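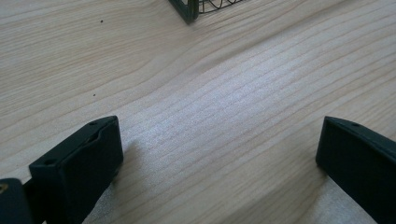

A light wooden tabletop with curving grain.

Doso opens Mitia, a service for checking software updates before they are installed

LŪSE, November. Doso, a company that makes security tools for small and medium organizations, announces today that its new service Mitia is open to all customers. Mitia examines the updates that a company receives from its software suppliers and compares them with what the supplier has declared. If the two do not agree, the update is held back and a person from the customer's side is asked to decide.

The service was tested during seven months with 31 organizations, among them a water utility, two regional hospitals, several accounting offices and a group of public libraries. In this time Mitia looked at updates for 272 different programs. The full results of the test period are available to customers and to journalists on request.

Why updates need attention

Most companies today are told to install every update as soon as possible. Doso supports this advice. An old program with known holes is still the easiest way into a network, and many attacks of the past years would have failed if the update had been installed in time. However, an update is also a piece of foreign code which enters the network with high rights, and very few customers have the means to look inside it. They trust the signature of the supplier. When the supplier itself has been entered by an attacker, the signature remains correct and the content is wrong.

Large banks and telecom operators have for some years had their own laboratories for this question. A dental clinic or a town office does not. During the preparation of Mitia, Doso spoke with many system administrators who work alone or with one colleague. They described the same situation: the updates arrive during the night, they are installed by themselves, and in the morning one hopes that the printers still function.

How Mitia works

Mitia is placed between the supplier's download server and the customer's computers. When a new update appears, the service takes a copy and opens it in a closed environment. There it makes a list of the files which have changed, the network addresses the program tries to reach, the accounts it uses and the parts from other producers that are included. This list is compared with the previous version and with the supplier's own parts list, when the supplier publishes one.

The result is given as a report of one page. The first lines say in plain words whether something unusual was found. The technical details follow after, for those who wish to read them. A typical finding may be that a bookkeeping program wants to contact an address it has never contacted before, or that a library inside the program was exchanged for another with the same name.

For normal updates the check is finished in less than one hour. Urgent security fixes are put first in the line. If the check cannot be finished within 72 hours, the customer receives a message and can release the update by hand. Doso wishes to underline that Mitia never blocks an update for unlimited time, and that the last decision is always with the customer.

What was learned in the test period

The great majority of the updates passed without any remark. No malicious update was found among the participants, and Doso does not claim that one was prevented. The value of the test was in smaller matters. In several cases an update opened a remote support function that the customer had switched off before. In other cases the supplier had included a very old component with a known weakness, and corrected this after being informed by Doso.

The test also showed weak points in the service itself. In the first weeks Mitia gave too many warnings, especially for browsers and for office programs which change very often. Some participants stopped to read them, as can be expected. The rules were rewritten two times, and the warnings are now grouped so that the same change is reported only once for all computers. Participants also asked for a way to share a finding with their outside IT provider, and this has been added.

Cooperation with Skistari

The closed environment in which the updates are opened is operated by Skistari, a hosting company with which Doso has worked since its beginning. The computers stand in a separate room of the Skistari data center and have no connection to other customers' systems. Skistari personnel do not have access to the reports. Copies of the updates are deleted when the check is complete, and only the list of findings is kept.

Both companies have agreed that the environment will be examined each year by an independent auditor. A summary of the audit will be published in full length on the Mitia pages, including the points where an improvement is demanded.

Mitia does not read the customer's documents, mail or databases. It sees only the update packages and the names of the programs that are in use. This list of programs is itself sensitive, as it can tell an attacker where to try, and for this reason it is stored encrypted with a key that the customer holds.

Availability and price

Mitia is available from today for organizations of any size. The price depends on the number of programs to be watched and does not depend on the number of computers. Schools, libraries and registered charities pay half of the normal price. Existing customers of Doso can add the service from their account page, and new customers can try it for one month without payment.

At the start the service supports programs for Windows and the most used Linux distributions. Support for Mac is in preparation and is expected in spring. Firmware for routers, cameras and similar devices is not covered at present. Doso is aware that many customers ask for this and will inform them when a test group can be opened.

An introduction for administrators will be held online on Saturday at 10 a.m., with time for questions. The session is free of charge, and a recording will be sent to all who register. Suppliers of software who want to deliver their parts list to Mitia directly are also invited to make contact. There is no fee for suppliers, and no supplier can pay to have its updates checked faster or with other rules.

About Doso

Doso develops security tools for organizations that do not have a large IT department. Its products include backup control, password management and now the checking of software updates. The company has its office in Lūse.

Contact: Doso press office, Lūse | © Doso. All rights reserved. | Back to top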